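Friday, late

The arm let go of nothing today, and that was the trouble. It closed on the handle of a drive caddy at twenty past ten, decided it hadn't, and closed again, harder. Then it reported an empty grip and asked politely for permission to retry. I said no. It retried.

I have been over the log twice since supper and it does say what I think it says. Operator declined at 10:21:14, retry begun the same second. The Brirnham controller takes my "no" as an answer to the question before, which I had already answered, and so it treats the new question as still open and falls back on the default. The default is yes. Somebody at Grakham picked that default, went home pleased, and has probably since been promoted.

So the gripper squeezed a third time, the caddy handle made a noise like a knuckle, and a piece of blue plastic went across the bench and under the parts shelf. I hit the stop. The stop worked, I will give them that. It is the only thing on the cell I haven't had to write a ticket about.

I had my other hand nowhere near it, but only because I had gone to scratch my ear. Ten seconds earlier I was holding the side of the case to keep it from sliding, as the procedure says to. The procedure also says the arm will not move while a prompt is on the screen. I wrote that line into our own copy in July, from the manual, and I remember thinking it was a nice clear sentence.

Called support before lunch. Hold music, then a pleasant person who asked if the finger sensors were clean. They were clean. Were they clean yesterday? They were. Had I tried the grip at lower force? I said the force was not the issue, the issue was that I had said no. There was typing. The fault is code 734, apparently, "object not confirmed," and it is known. A patch is due from the Granness office. I asked when and there was more typing.

Meanwhile I got the force limit down and did the dull thing of running the same pick by hand control, 14 times, on a scrap caddy. It missed the confirm on 2 of them. Both times the fingers were a little high on the handle, where the plastic is smooth, and both times it was plainly holding the thing in the air while telling me that it wasn't. I have had arguments like that at home but never with an invoice attached.

Wrote it up for the Sveinbjörnsson people, who own the contract and the 3,000 old desktops waiting in the warehouse to be stripped. I put it plainly: no unattended retries, no hands in the case while the arm is powered, and we lose a week. They took the first two very well.

Went out at four and stuck a strip of red tape on the floor, where I'm meant to stand from now on. It looks like a child's game. Stepped over it twice before five without noticing.

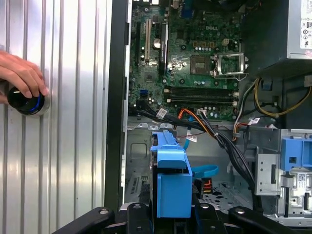 Monday's job is a new rule for where the hands go, and I don't know how to word it so that anyone follows it, me included. The old one assumed a person steadying the work and a machine waiting its turn. Then you look at an open Dell with the gripper right up in front of the blue caddy, and fingers coming in from the left around that round black knob with the blue ring, and there isn't a great deal of tower between the two parties. "Keep clear" won't do it. Everybody thinks they are clear. I might try "let go first," and see how long that lasts. Still haven't found the bit of caddy under the shelf.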